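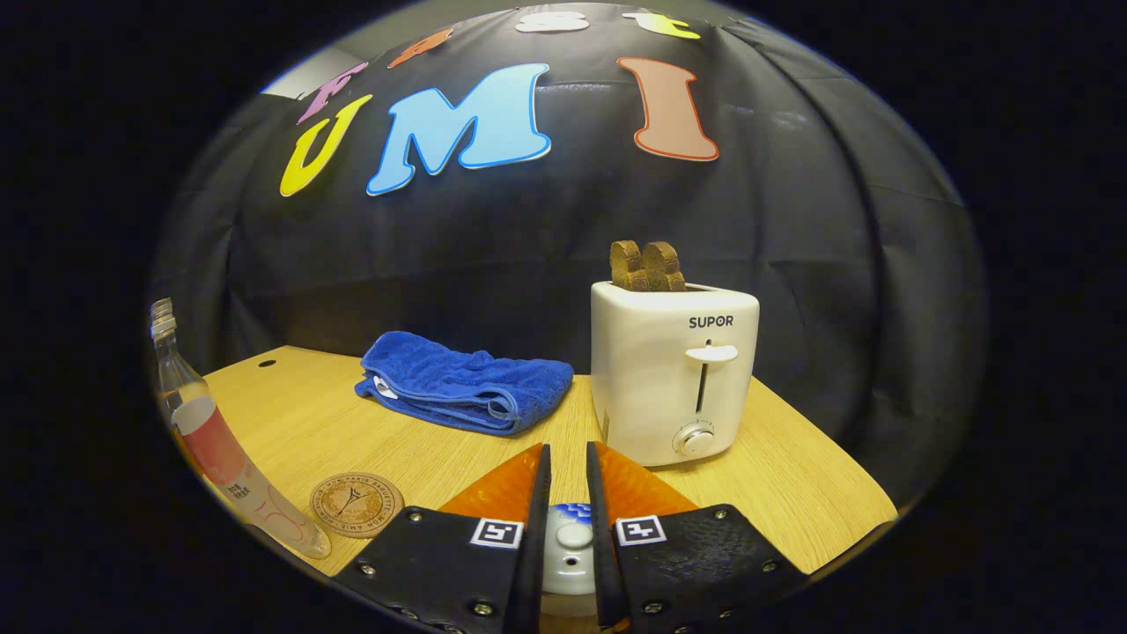 White SUPOR toaster with two slices up, blue towel folded beside it.

May 2021
Marisa Villa

Toast trials for the Tastemside breakfast booklet, second page of notes. I work now with the Ridov sandwich loaf, as the Grastmont one was too tall for the slots and I had to trim it each time.

The slices on the photo are dark brown, with the edges a little lighter. For my own taste this is too much, but Ocampo wants one dark sample on the colour card, so I keep the setting written on the back of the card. Please do not move the knob between two slices of the same series.

Weights: I cut the bread from a 700 g loaf and weigh every slice before toasting. The small scale drifts when it stands near the window – use the 100 g weight to check it first. After this I let the toaster rest with the lever up before the next pair.

The blue towel stays on the table by the toaster, folded. It is for hands and crumbs only, please take another one for the butter knives.

Still to do: the pale sample, and the same bread one day older. I also need to ask Ocampo if the crust must be on the card or only the middle of the slice.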